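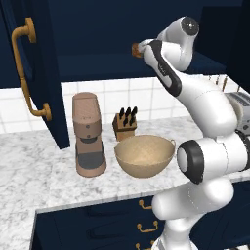 Coffee machine and knife block on the marble counter, upper cabinet open

Home | Tickets | Knowledge base | Status | Sign in

Play clock and down marker out of step with Flokside game feed

Product: Flokside Sideline, scoreboard link
Site: Losberg football stadium, home press box
Scoreboard controller: Majali, serial output
Priority: High (home game this week)
Status: Resolved

Problem as reported

During the last home game the Flokside feed fell behind the scoreboard in the second quarter and stayed behind. The game clock on the feed was right. The play clock and the down and distance were not. On one drive the board showed 3rd and 4 and the feed still had 1st and 10. The radio crew reads from the feed, so they called two plays with the wrong down before they switched to looking at the board.

We restarted the Sideline app at halftime. It was fine for the first series of the third quarter and then drifted again. The JV game the night before had no trouble, on the same laptop and the same cable.

Already tried before opening the ticket:
- Restarted the app and the laptop
- Swapped the serial adapter for the spare
- Moved the laptop off the press box wifi and onto the wired port
- Checked that the controller was set to football and not soccer

First reply from support

Please send the log folder from the laptop and the version shown under Help. Please also tell us the polling interval under Settings, Scoreboard, Advanced. The default is 200 milliseconds. If yours says 2000, someone has changed it, and that alone would make the play clock jump two seconds at a time.

It would help to know whether the Coletti stats laptop was connected during both games or only the varsity game.

Site reply

Version is current. Polling interval says 2000. We don't remember changing it. The stats laptop was only connected for varsity. The JV game is scored by one person and doesn't use stats entry.

Log folder attached. We set the interval back to 200 and ran the board by hand for a while with no game on. Play clock looks good now. Down and distance still hangs if we change it quickly, like on a penalty where you go from 2nd to 3rd and back to 2nd.
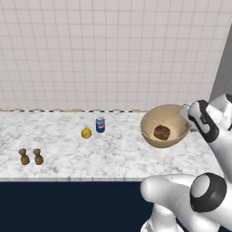 What the log shows

The log has 61 entries marked "field locked by second source" between the start of the second quarter and halftime. There are none in the JV file. The lock is put on when two sources write to down and distance at close to the same time. In this setup the Majali controller is one source and Coletti stats entry is the other. Each time the stats operator saves a play, the feed takes the down from the play record and ignores the board until the lock times out.

That explains why a restart cleared it. The lock list is emptied when the app starts, and it fills up again once stats entry gets busy.

The long polling interval made it worse. With the board being read every two seconds, the stats laptop nearly always got its update in first.

Fix

1. Close Sideline on the press box laptop.
2. Open Settings from the launcher and go to Sources.
3. Set down and distance to "Scoreboard only."
4. Leave ball position and play result on "Stats entry."
5. Go to Scoreboard, Advanced, and confirm the interval is 200.
6. Save, then start Sideline with the controller already turned on.
7. Connect the stats laptop last.

After step 7 enter a test play from stats and change the down on the board right away. The feed should follow the board.

Site follow-up

Did the steps in the press box at 4:30 in the afternoon. Ran 69 test plays with the stats laptop connected, including penalties, a safety and a couple of turnovers. 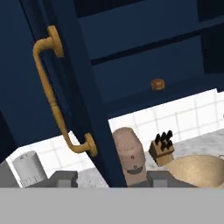
The feed matched the board on all of them. We also pulled the serial cable out in the middle of a drive and plugged it back in. The feed showed dashes for down and distance while it was out and picked up the right values when the cable was back, with no restart.

One small thing left over. After a kickoff the feed keeps "1st and 10" from the previous series until the operator presses a key on the controller. It did this last season too.

Support note

The kickoff behavior is known and is on the list for the October update. Until then, press Down on the controller once after the ball is spotted.

Game night update from site: used the new settings for the full varsity game. No drift, no lock entries in the log. Radio stayed on the feed all night. OK to close.

Ticket closed.

Related tickets
- Feed shows timeouts from previous half
- Majali controller not found after laptop sleep
- Coletti stats import drops two-point tries
- Score changes twice on a fumble return
- Setting up Sideline for a visiting radio crew

Contact support | Copyright Flokside | Back to top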